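## Adding Your Event to the Flultthorpe Pride Calendar

Welcome, hosts! Drag bingo, book swap, leather social, queer line dancing - if it brings people together, we want it on the calendar. Setting up your first listing is quick, and once it's saved you can copy it for every night you run after that.

**Before you start:** you'll need a host account and the street address of your venue. If your account still says "Pending," wait for the welcome email.

1. Sign in and choose **My Events**, then **New Event**.
2. Type a title of 100 characters or fewer. Put the fun part first! "Disco Brunch at Burnard Hall" reads better on a phone than "Burnard Hall Presents: Disco Brunch."
3. Set the start time and the door time. They're separate fields, and guests really do check both.
4. Pick up to four tags. **Sober**, **All Ages** and **Step-Free** are the ones people search for most, so use them whenever they fit.
5. Add a cover picture and fill in the **Credit** box under it. The credit prints directly below the picture on your event page.

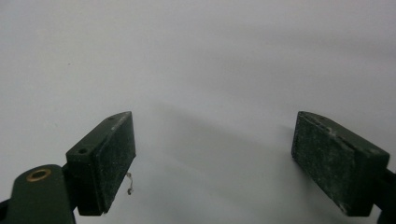 *Photo: Tuncay Ağca*

6. Choose **Preview** and look at both the phone and desktop views.
7. Choose **Submit**. Your listing goes to an editor and shows up in the calendar once it's approved.

> **Note:** Listings sent in at least three days ahead can also be picked for the weekly email. It's a great way to reach folks who've never been to one of your nights!

> **Caution:** Changing the date of an approved event sends it back for review and hides it until then. If only the door time has moved, edit that field alone and the page stays live.

### Repeating events

Running a monthly party? Open the saved event, choose **Copy**, and change the date. Tags, picture and credit all carry over. You can hold up to 30 upcoming dates at once, enough for a weekly karaoke night from April well into the fall.

To cancel a single date, open it and choose **Mark Canceled**. Don't delete it - ticket holders will still have the link, and a canceled page tells them what's going on.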